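그린포트 소식지 10월호 / 살림 꼭지

식탁 기름칠, 올해는 미루지 말자는 이야기

마감이 코앞이라 급하게 씁니다. 오타 있어도 이해해 주세요. 지난달에 예고한 그 주제, 나무 식탁 관리. 난방 틀기 전에 한 번은 손봐야 한다고 해마다 쓰는데 해마다 저부터 안 합니다. 작년엔 12월 다 돼서 했고 그때는 이미 상판 한쪽이 버석버석. 손바닥으로 쓸면 종이 만지는 느낌. 그래서 올해는 쓰면서 같이 합니다. 지금도 한쪽 손에 기름 냄새.

먼저 마감 확인부터. 이거 모르고 기름부터 부으면 낭패입니다. 식탁이 우레탄이나 래커 코팅이면 기름이 안 먹어요. 겉에서 겉돌다가 끈적해지고 먼지 다 붙고. 확인하는 법은 간단합니다. 안 보이는 구석에 물 한 방울 떨어뜨리고 기다리기. 십 분쯤 지나서도 동그랗게 그대로 서 있으면 코팅이 살아 있는 것. 스며들면서 색이 진해지면 오일 마감이거나 코팅이 다 닳은 것. 중간쯤인 경우도 있습니다. 천천히 퍼지는데 스며들지는 않는. 그럴 땐 상판 뒷면에서 한 번 더 해보세요. 뒷면은 마감을 안 하는 집이 많아서 비교가 됩니다.

중고로 산 식탁은 더 어렵습니다. 앞사람이 뭘 발랐는지 알 수가 없으니. 왁스가 두껍게 올라가 있으면 손톱으로 살살 긁었을 때 하얗게 밀려나옵니다. 이건 먼저 걷어내야 함. 마른 천으로는 안 되고 왁스 제거제를 쓰든지 아니면 고운 사포로 가볍게. 저는 사포 쪽입니다. 냄새 때문에.

사포 이야기가 나온 김에. 지난번에 질문이 제일 많이 온 게 사포 번호였습니다. 180방 220방 320방 뭐가 뭔지 모르겠다고. 저도 다 외우진 않고요, 철물점에서 있는 걸로 삽니다. 저희 집엔 100방이랑 200방 언저리 두 종류뿐. 100은 거칠어서 컵 자국이 깊게 남았을 때만, 그것도 아주 조금. 200 정도면 웬만한 건 됩니다. 중요한 건 번호보다 방향. 반드시 결 방향으로. 결을 가로질러 문지르면 그때는 안 보이다가 기름 바르는 순간 잔기스가 전부 올라옵니다. 처음 할 때 그걸 몰라서 동글동글 원을 그리며 문질렀다가 상판에 달팽이 무늬가 생겼어요. 다시 다 밀었습니다. 저녁 내내.

무늬목은 특히 조심. 통원목인 줄 알고 박박 밀다가 밑판이 나오는 경우가 있습니다. 무늬목은 종이보다 조금 두꺼운 정도로 얇은 것도 많아요. 구별은 옆면을 보면 됩니다. 윗면의 결이 옆면으로 이어져 내려오면 통원목일 가능성이 크고, 모서리에 띠처럼 따로 붙인 자국이 있으면 무늬목. 무늬목이면 사포는 정말 가볍게 두세 번 쓸어주는 걸로 끝내시고 자신 없으면 아예 하지 마세요. 기름만 발라도 꽤 나아집니다.

밝은 나무 쓰는 집. 자작이나 단풍 같은. 요즘 많이들 쓰시죠. 예쁜데 까다롭습니다. 기름 바르면 누래져요. 이건 피할 수가 없고 정도 차이만 있습니다. 아마씨유 계열이 제일 많이 누래지고, 시간이 지나면서 더 진해집니다. 밝은 색을 지키고 싶으면 흰 안료가 조금 들어간 제품을 고르시는 게 낫습니다. 대신 흰 안료 제품은 잘 안 저으면 얼룩이 지니까 바르는 중간중간에도 저어 주기. 귀찮음. 그래도 해야 함.
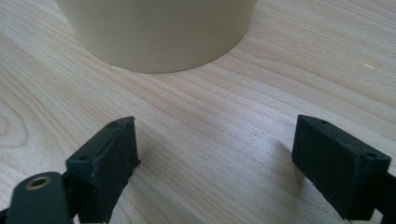 제품은 어떤 걸 쓰느냐. 편집부에서 지금까지 써본 건 세 가지입니다. 드루로라 하드오일, 벨라미 테이블 왁스, 그리고 수코프에서 나온 오일왁스 혼합. 광고 아니고 다 저희 돈으로 샀습니다. 매번 이 말 쓰는데 매번 물어보셔서 또 씁니다.

드루로라. 제일 묽어요. 잘 스며들고 얼룩이 덜 집니다. 처음 하는 분은 이걸로 시작하면 무난. 단점은 마르는 데 오래 걸린다는 것. 설명서엔 하룻밤이라고 돼 있는데 저희 집 기준으로는 이틀은 둬야 컵을 올려도 안심이 됩니다. 비 오는 주간이면 더. 냄새는 약한 편이고 귤껍질 비슷한 냄새가 납니다. 고양이 있는 집은 감귤 냄새 싫어할 수도 있으니 참고. 마르는 동안은 동물이든 아이든 못 올라가게 하시고요.

벨라미는 기름이 아니고 왁스. 고체라서 바르기 편합니다. 천에 조금 묻혀서 문지르면 끝. 손에 닿는 느낌은 셋 중에 제일 좋았어요. 매끈한데 미끄럽지는 않은. 그런데 열에 약합니다. 뜨거운 냄비는 당연히 안 되고 방금 끓인 차 담은 머그잔도 자국이 남습니다. 식탁보다는 책상이나 선반에 쓰는 게 맞는 듯. 저는 현관 벤치에 씁니다. 거기엔 뜨거운 거 올릴 일이 없으니까.

수코프는 애매. 섞여 있어서 한 번에 끝난다는 게 장점인데 두껍게 발리기 쉽습니다. 조금만 욕심내면 끈적. 닦아내려고 하면 이미 굳기 시작해서 천이 달라붙고 보풀이 박히고. 얇게, 정말 얇게 바를 자신 있는 분만. 잘 되면 셋 중에 물을 제일 잘 튕깁니다. 그래서 싱크대 옆 작은 상판엔 계속 이걸 쓰고 있어요. 욕하면서.

순서 적습니다. 급하신 분은 여기만 읽으세요.

상판 위에 있는 걸 전부 치우고 물기 꼭 짠 천으로 닦기. 세제는 중성으로 아주 조금. 기름때가 있으면 두 번. 그다음 완전히 말리기. 여기서 서두르면 안 됩니다. 아침에 닦고 저녁에 바른다 생각하면 딱 맞아요.

마르면 결 방향으로 가볍게 사포. 가루는 마른 붓으로 털고 청소기로 한 번. 젖은 걸레로 닦으면 결이 다시 일어나서 처음부터 다시 해야 합니다. 마른 천은 괜찮음.

오일은 천에 묻혀서 바르기. 상판에 직접 붓지 마세요. 부은 자리만 진해집니다. 헌 면티 잘라 쓰는 게 제일 좋고 수건은 보풀 때문에 비추. 얇게 펴 바르고 20분 기다렸다가 남은 걸 싹 닦아냅니다. 이 닦아내는 걸 대충 하는 분이 많은데 여기서 갈립니다. 닦아도 닦아도 뭐가 묻어 나온다 싶을 때까지 말고, 마른 천이 걸리는 데 없이 쭉 나갈 때까지. 창문 쪽에서 비스듬하게 보면 덜 닦인 데가 번들거려서 바로 보입니다.

다음날 한 번 더. 오래 안 바른 식탁이면 그다음날 또 한 번. 최대 세 번이면 충분하고 그 이상은 먹지도 않아요.

그리고 제일 중요한 것. 기름 묻은 천 뭉쳐서 버리지 마세요. 불 납니다. 겁주는 게 아니라 건성유가 마르면서 열이 나는데 뭉쳐 놓으면 열이 안 빠져서 저절로 불이 붙을 수 있어요. 물에 푹 적셔서 뚜껑 있는 깡통에 담거나, 바깥에 한 장씩 널어서 뻣뻣하게 다 마른 다음에 버리기. 사포 가루에 기름 묻은 것도 마찬가지. 이건 매년 쓸 거고 내년에도 씁니다.

비용 물어보신 분 계셔서. 4인 식탁 하나면 작은 통 하나로 몇 년은 씁니다. 생각보다 정말 조금 들어가요. 저희는 작년에 딴 작은 통이 아직 반 넘게 남아 있습니다. 큰 통 사면 싸다고 큰 통 사지 마시고요, 뚜껑 열고 나면 위에 막이 생기고 점점 굳습니다. 남은 건 작은 유리병에 가득 차게 옮겨 담으면 공기가 덜 닿아서 오래 가요. 병에 날짜 꼭 적기. 저는 안 적어서 지금 찬장에 뭔지 모르는 갈색 병이 있습니다. 냄새로 봐서는 드루로라 같은데 확신은 없음. 음식용 병이랑 헷갈리지 않게 따로 두셔야 합니다.

식용유는 안 되냐는 질문. 안 됩니다. 콩기름이나 올리브유는 안 굳고 그냥 남아서 쩔어요. 여름에 냄새 나기 시작하면 답 없습니다. 호두기름이나 들기름은 굳는 기름이라 쓰는 분도 계신데 들기름은 냄새가 한참 갑니다. 시골집 평상에는 써봤고 식탁엔 못 쓰겠더라고요. 밥 먹을 때마다 비빔밥 생각. 그리고 호두는 알레르기 있는 가족 있으면 아예 쓰지 마세요.

얼룩별로 짧게.

흰 컵 자국은 마감층에 습기가 들어간 것. 오래되지 않았으면 마른 천 한 장 깔고 미지근한 다리미를 잠깐씩 댔다 떼었다 하면 옅어집니다. 스팀은 끄고. 오래 대고 있으면 더 큰 자국 생깁니다. 왁스 바른 데는 녹으니까 하지 마시고요.

까만 얼룩은 쇠하고 물이 만난 것. 젖은 무쇠 냄비 올려두면 생깁니다. 참나무에 특히 잘 생기고 사포로도 잘 안 빠져요. 옥살산 쓰는 방법이 있는데 독한 거라 여기선 자세히 안 씁니다. 하실 분은 장갑이랑 환기, 설명서 꼼꼼히.

김치국물은 빨리 닦는 것밖에 없음. 밴 건 햇빛에 며칠 두면 조금 빠집니다. 고춧가루 색이 빛에 약해서. 식탁을 창가로 돌려놓으면 되는데 무거우면 그냥 포기하고 그 위에 접시 두는 집도 많습니다. 저희요.

볼펜 자국. 숙제하다 눌러쓴 건 색은 빠져도 눌린 자국이 남습니다. 눌린 데 물 한 방울 올리고 젖은 천 덮어서 다리미 살짝 대면 섬유가 부풀어서 좀 올라와요. 통원목만. 무늬목은 들뜰 수 있으니 금지. 저는 이건 안 없애고 그냥 둡니다. 받아쓰기 글씨가 거꾸로 된 기역까지 고대로 남아 있는데 지우기가 아까워서.

틈 벌어지는 거. 겨울에 상판 이음매가 벌어졌다고 놀라서 메일 주시는 분들 계신데 난방하면 원래 조금 벌어집니다. 여름 장마 때 다시 붙어요. 벌어진 틈에 목공풀이나 퍼티 채우지 마세요. 여름에 갈 데가 없어서 휩니다. 습도를 40에서 50 정도로 맞춰주는 게 제일인데 가습기를 식탁 바로 위에 두는 건 또 안 돼요. 거기만 불어서 결이 일어남. 바닥에 두든지 조금 떨어뜨려서.

식탁보 이야기도 써야 되는데. 비닐 식탁보나 유리 깔면 깨끗하기는 합니다. 대신 기름 바르고 나서 바로 덮으면 절대 안 됨. 안 마르고 들러붙어요. 최소 이주는 그냥 두세요. 오래 덮어두면 덮은 데와 안 덮은 데 색이 달라지는 것도 감안하시고. 화분 받침이나 늘 두는 물건도 똑같습니다. 가끔 자리를 바꿔주기. 저희 집은 과일 그릇 자리가 동그랗게 남아서 이제 다른 걸 못 놓습니다.

지난호 정정. 욕실 실리콘 편에서 양생 시간을 반나절이라고 썼는데 하루입니다. 제품마다 다르니 포장 뒷면 보시고요. 그대로 따라하신 분께 죄송합니다. 밑에 물 샌다고 연락 주신 분 답장 늦어서 그것도 죄송.

나눔 소식. 사포랑 면천 묶음이 조금 남아 있습니다. 그린포트 1층 안내대에서 오후 3시부터 가져가세요. 한 집에 한 묶음씩. 거의 200묶음을 만들었는데 지난주에 많이들 가져가셔서 늦게 오시면 없을 수도. 오일은 나눠드리지 않습니다. 작은 병에 나눠 담는 게 생각보다 위험하고 다 흘려요. 작년에 해보고 접었음.

다음호는 창틀 문풍지. 붙이는 것보다 작년 거 떼는 게 더 힘든 분들 위주로 쓰겠습니다. 끈끈이 잘 떼는 방법 아시는 분은 메일로 알려주세요. 드라이기 말고 다른 걸로요. 사진 있으면 더 좋고 없어도 됩니다. 마감은 월말 전까지. 저는 이제 두 번째 칠 닦으러 갑니다. 20분 벌써 지남.

그린포트 소식지 편집부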